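Wrist views and the fruit basket task
May 26, 2024

I said in February that I would write up what happened when we changed how the policy uses its wrist cameras, and it has taken me until now. The short version is that it helped with placing and did very little for picking.

The task is tidying plastic fruit on a table with two arms. Our old setup, which Corrado Melis wrote, fed the head view and both wrist views into the network at every step with equal weight. It worked, but the arms kept catching the basket handle on the way in. Jomar Catacutan suggested we let the network learn how much to trust each view, depending on how far along the reach it is. We trained both versions on the same 346 demonstrations.

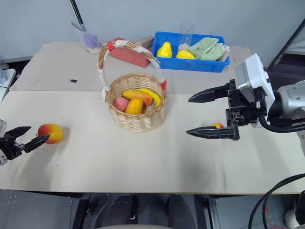
The head view, and a view from one of the wrists.
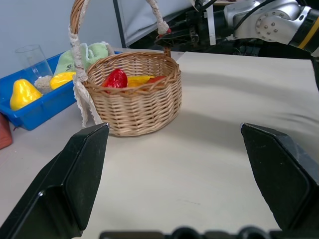

We ran 42 trials of each version with the same starting layouts. Handle collisions dropped clearly with the learned weighting. The weights themselves were fairly easy to read. Early in a reach the network leans on the head view, then it moves over to the wrist as the gripper gets near the rim.

Picking was a different matter. Small round fruit still rolls away if the first finger touches it too early, and no camera weighting is going to fix that. Cempaka Lau thinks it is a timing problem in the gripper commands, and she has started logging them separately.

One thing I would do differently is the layouts. We kept the basket near the middle of the table for nearly all the demonstrations, so I can't say much about what happens when it sits at the edge. Alfredo Abella is collecting a second set with the basket moved about, and I'll post those results when we have trained on them.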